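March 13, 2025

Packing for Riverar, day two

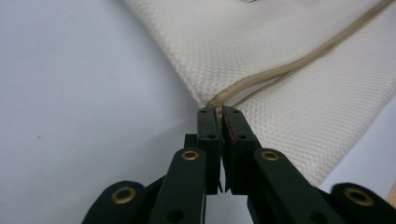

The cream pouch with the long zipper.

Left work at four and spent the evening on the packing list. We drive out to Riverar on Saturday morning, 331 miles, and I want the car loaded by tomorrow night so that we only have to put the cooler in and go.

Decided against the big tent. It weighs too much for two people and the poles take up the whole back seat. Mairéad Foley is lending us her Nekton, which sleeps three and goes up with two poles. I set it up in the yard after dinner to check it over. One guyline was frayed near the loop, so I cut it back and tied it again. The seams look fine. The stakes that came with it are thin and I bent one in the lawn, so I put our own in the bag as well.

Iresha Sultana called around seven. She was out there in December and says the lower sites flood if it rains at all. We have one of the upper ones, site 95, up past the water tap. She said the last stretch of road is gravel and slow, and to fill up in Chávez, where the gas is cheaper and there is a decent store for ice and firewood. I wrote that on the back of the map. She also said there is no signal after the bridge, so I printed the booking.

The Cunemow stove would not light at first. Took the burner cap off, cleaned it with a pin and tried again. It lit on the third go and boiled a pot of water with no trouble. I have one full canister and one that feels less than half. Need to buy another tomorrow.

Still to do: air up both mattresses and leave them overnight, find the small lantern, check the spare tire, move the maps to the door pocket. I also want to weigh the roof box before it goes up. The rack is rated for nearly 400 pounds parked but a lot less when moving, and last year I just guessed.

Cost so far is 724 dollars with the campsite, the new sleeping bags and the roof box straps. More than I wanted, but the bags should last us a good while. The old ones had gone flat at the feet — I was cold every night last fall and wore my coat to bed.

Forecast is dry Saturday, wind on Sunday, low in the thirties both nights. Put in the wool hats and a second blanket. Bed by ten thirty. Store opens at eight, so I will go for the canister before work.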